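Old desktop on the bench this Tuesday. The plan: memory first, then drives, then something about the cabling. Short posts as I go.

1/ Side panel off, machine on its side, PSU unplugged at the wall. Press the power button once before touching anything. I keep one hand on bare chassis metal as well.

2/ Four black RAM slots, all empty, white latches at both ends. Open the latches fully before a stick goes in. Matched pair first, in the slots the manual names. Mine are 8 GB each, from Skustia.
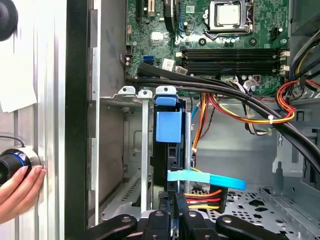

Shuzhen Duan
Tuesday, late afternoon

3/ CPU stays where it is. Retention frame and lever are left alone. Lifting it means cleaning off paste and starting again, and I have none in the house.

4/ Cabling is the real job. The black bundle sweeps diagonally across the middle, with the red, yellow and orange wires running under it. One white zip tie on the coloured lot. I'll cut that, reroute along the wall and use Lirberg hook-and-loop strips — they come off again without side cutters.

5/ The blue SATA port near the bottom of the board gets the boot drive. A 400 mm lead should reach the bay with slack.

6/ Drive bracket: grey sheet metal, tabs with round screw holes. Edges on these can be sharp. Gloves on for this part.

7/ PSU label says 400 W. Enough for this board and up to 161 W of everything else by my sums. No graphics card planned.

8/ Memory test runs overnight. Results tomorrow.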